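# The Feel of the Door

My left wrist hurts. I've spent four days teaching a robot to use a kitchen, and apparently I do it like somebody carrying groceries up three flights of stairs, all clenched up and hoping for the best.

The company is called Lastora, and it has the ground floor of an old printing shop at the edge of town, with good light and terrible coffee. They let me come in as a trainee operator for a week, on the condition that I'd do the same drills as everyone else and that my bad attempts would be kept along with my good ones. I said yes before I understood how many bad attempts there would be (so many!).

I went in thinking you'd just tell the thing what to do. You type "warm up the soup" and off it goes. What you really do is stand in front of a pair of handles, put your hands through the loops, and do the job yourself, with the robot's two arms copying every move a blink later. Each try gets recorded from start to finish, and once there's a big enough pile of them, the software has a go at doing the job without you. The setup I used is called the Droven, and it has two handles, two triggers and a foot pedal that starts and stops the recording. I forgot the pedal constantly. On my first morning I did what I still believe was the most beautiful cup placement of my life, and I hadn't pressed it.

There's another way of doing it, where you grab hold of the arm itself and walk it through the motion, like teaching a kid to swing a bat. I got an afternoon of that on an older machine they call Palacios. I loved it right away. You feel the weight of the thing, you feel when it touches the table, and you don't have to translate anything in your head. But you've got two hands and it's got two arms, and the minute a job needs both of them working separately you end up draped over the equipment like a coat. Your own elbows also get in the way of the cameras. So for the kitchen work it's the handles, and the handles don't tell you much.

That was the hardest part for me. When you open a door at home, your fingers know everything. They know how heavy it is and when it's about to stop. With the Droven you have only your eyes, and you'd be surprised how little your eyes know about doors. I pushed too far, I let go too soon, and once I drove a gripper into the tabletop hard enough that the whole system shut off and sulked for ten minutes.

Melquiades Tovar, who ran my training, has a soft voice and never hurries. He watched me fight with a drawer for most of Tuesday, then put a finger on my knuckles and told me to loosen up. "You're trying to win," he said. "Just open the drawer."

The job list at Lastora reads like a very dull Saturday. Fold the dishcloth. Put the lid on the pot. Open the microwave, put the bowl in, shut it, press the button. Each job has a target of 100 clean recordings, and "clean" is a serious word over there. The bowl has to be set down and not dropped. The arms can't bump each other. If you stop to think, you've got a pause in the recording, and then the software may learn that pausing is part of warming up soup. I think about that one a lot -- a whole generation of machines standing in front of microwaves, hesitating, on account of me.

By the time I showed up, the team had 2276 recordings in the kitchen set, sorted and labeled. I added 268 tries of my own, and I'm not going to tell you how many of those were clean. Melquiades told me it was a normal number for a first week. He's a kind man.

The microwave was the job I wanted most, probably because it looked so easy. It takes both arms, and they have to do different things. The left one minds the door while the right one takes care of the panel, and my brain did not like that split at all. Whenever I aimed with my right hand, my left hand drifted along to help out, and the door went with it. The trick I finally landed on was to settle the left gripper against the inside of the door, let my left arm go heavy, and then pretend it belonged to somebody else. After that I could bring the right one in low and slow, toward the bottom of the panel, and take my time lining up.
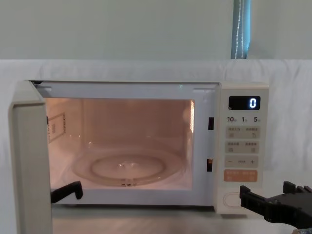 My cousin says this is all a lot of trouble to go to over leftovers, and that for the same money you could pay a person to push the button and they'd ask how your day was, too. I've gone back and forth on it. I don't have a great comeback, except that our aunt can't grip anything smaller than a soup can these days, and she'd rather have a machine fumble with her microwave than call one of us to come over and do it.

Whether she'll ever get one is a different matter. On Friday they let me watch Flundomon, the program trained on the kitchen set, take its turn at the dishcloth. I stood there with my hands in my pockets, feeling like a parent at a recital. It picked up one corner, then the other, and brought them together a little crooked. Then it smoothed the fold down twice with the side of the gripper.

I do that! I do it at home with every towel in the house, and I'd been doing it all week on the handles without noticing. Melquiades said plenty of the operators do, so I can't claim it. I've decided to claim it anyway.

I'm back at my desk now with a heating pad on my wrist. There's an open spot on the pot lid drills in a couple of weeks, and I've asked for the morning shift.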